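Community Gardens Should Keep Their Waiting Lists Honest

By Chantal Charbonneau
February 13, 2021

Every winter the allotment gardens of this region send out their renewal letters, and every winter a large share of the plots named in those letters have not been properly worked since the previous summer. The holders pay the fee, which is small, and keep the plot. Meanwhile the list of people who would like a place to grow vegetables becomes longer. At the Fehr Street Garden, where I served on the board and still hold a plot, there are 165 plots and 300 households waiting for one. Last November the board again declined to change its renewal rules. I believe that decision was a mistake, and that other gardens facing the same question should decide it differently.

The present rule at Fehr Street is easy to state. A gardener who has paid by the deadline may renew without limit. A plot may be taken back only if it has been abandoned for a full growing season, and "abandoned" is understood to mean that nothing whatever has been done there. A gardener who pulls a few weeds in May and sets out one tomato plant has met the standard. The inspection records for last season list 31 plots as "minimally tended." Not one was reassigned.

Those who defend the rule make a serious argument, and it deserves a fair hearing. A garden plot is a long investment. Soil that has been fed with compost for ten years is far better than the soil the gardener was first given, and asparagus, rhubarb and currants repay patience. People fall ill, change jobs, or care for a parent, and lose a season through no fault of their own. Dale Dufour, who wrote the board's statement on the matter, put it this way: "A garden that punishes a bad year will soon have no old gardeners in it." I have known Mr. Dufour for a long time and I respect his view. Some of the best-kept ground at Fehr Street belongs to members who had a poor year at some point and came back from it.

Even so, a rule that protects the gardener who has had one bad year need not protect the gardener who has had six. The board's statement treats these as the same case. They can be told apart with very little trouble, by reading the inspection sheets that are already on file.

What I propose is a standard of use, applied over two seasons. By June 15, two-thirds of a plot should be planted, mulched or under a cover crop. A plot that falls short receives a written notice and an offer of help. If it falls short again the following year, the holder is moved to a half plot, with the right to ask for the other half back once the first is in good order. Illness and family need would be grounds for a leave of one season, granted on request and without any demand for a doctor's note. During that leave the ground would be sown with buckwheat or clover, so that it comes back to its holder in better condition than before.

The half plot is the most important part of the proposal. Many of our members took on a full plot when they were younger or when there were children at home. A full plot at Fehr Street measures 20 feet by 20, and that is a great deal of ground to keep clear of bindweed. Several members have told me privately that they would gladly give up half of it, but the bylaws do not allow a plot to be divided. They must keep all of it or lose all of it, and so they keep all of it and let the back half go.

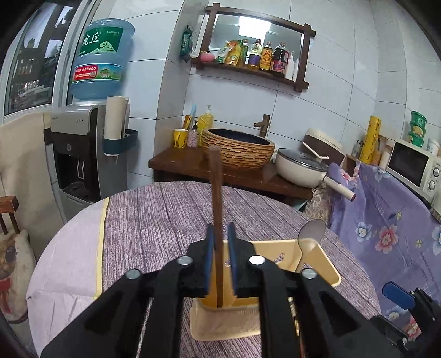 The Drekari Road Garden, a smaller site across the river, began dividing plots some years ago. Its members feared that the paths would become a maze and that neighbors would quarrel over water. There were some quarrels over water. The hose schedule had to be rewritten, and a second spigot was put in near the compost bays. The paths gave no difficulty at all. New gardeners at Drekari Road now begin on a half plot as a matter of course, and most of them stay with it by choice. A beginner who can manage a row of beans, a few peppers and some lettuce in the first summer is far more likely to return for the next than one who has spent July fighting thistles.

It has been said that stricter rules would change the spirit of the place and turn neighbors into inspectors. I understand the worry. The inspections, however, already take place, and the results already go into a binder in the tool shed. What is missing is any consequence, and members who work hard beside a neglected plot know it. They spend their own evenings pulling seedlings that blew over from next door – and they are told that nothing can be done about it until the plot is completely bare of effort.

The garden stands on public land. The city leases it to us for a token rent on the understanding that it will be used by residents to grow food and flowers. I do not think we can keep asking the city to renew that lease, or to repair the fence at public expense, while so much of the ground lies under grass.

The bylaws may be amended by a vote of the members at the spring meeting, whether or not the board recommends it. I intend to bring the motion forward, with the division of plots as a separate item so that it can be voted on by itself. Members who wish to see the full wording before the meeting will find a copy posted inside the shed door.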